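Ticket: Invoices print with the total on a second page
Product: Tidine Desk, invoice module
Opened by: Naima Helmy
Assigned to: Taha Badawi
Status: Solved, waiting for confirmation from second office
Opened: March 2023

Naima Helmy wrote:

Hello. After the last update of Tidine our invoices come out on two pages. The first page has all the lines of the order, and the second page has only the total and the bank details. Before the update the same invoice was on one page. I tried with an old invoice from February, which I have also on paper, so I could compare them. The text is the same size, but the space under our logo is bigger now.

I have already tried these things:
Restarted the printer and the computer.
Printed from another computer in the office. Same result.
Saved as PDF and opened the file. The PDF also has two pages, so I think the printer is not guilty.
Changed the paper size to Letter and back to A4. No change.

We send 50 invoices every week and the customers complain that they see no total. Please advise.

Taha Badawi wrote:

Thank you for the good description. I agree that it is not the printer. Please open Settings, then Templates, and tell me which name is written next to "Active template." Please tell me also the number in the field "Header height."

Naima Helmy wrote:

The active template is "Villaseñor classic." Header height is 72. I do not remember that I ever changed it. My colleague Nawal Ragab made the template when we started, and she says she wrote a smaller number, but she did not keep a note of it.

Taha Badawi wrote:

Then I think I know the reason. The older version read this field in points, and the new version reads it in millimeters. A header of 72 millimeters takes a large part of the page, and the total has no place left. Please do the following:

1. Make a copy of the template and give it a new name.
2. In the copy, change "Header height" to 25.
3. Press Save, then close the invoice window completely. The preview keeps the old value until the window is closed.
4. Set the copy as the active template and open one invoice in preview.

Naima Helmy wrote:

I did the steps. The preview shows one page now, and the total is where it was before. But two things are still strange. The logo touches the line with our address, and on the long invoices the last line of the order is very near to the total.

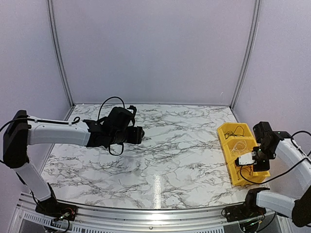 The logo is the more urgent one. Our manager, Gunvor Haugland, does not want to send invoices where it touches the address.

Taha Badawi wrote:

The logo has its own field, "Space below logo." It was probably set to zero, and the big header was hiding this. Please write 5 there. For the long invoices, set "Space before total" to 7.

Naima Helmy wrote:

Both are good now. I printed one short invoice and one long invoice and each is on one page. I have one more question — our second office uses the same template on its own server. Must they change it also, or does it copy from us?

Taha Badawi wrote:

It does not copy by itself. Export the new template from your side and import it there. I will keep the ticket open until Glykeria Bakalis from the second office writes that her invoices are correct.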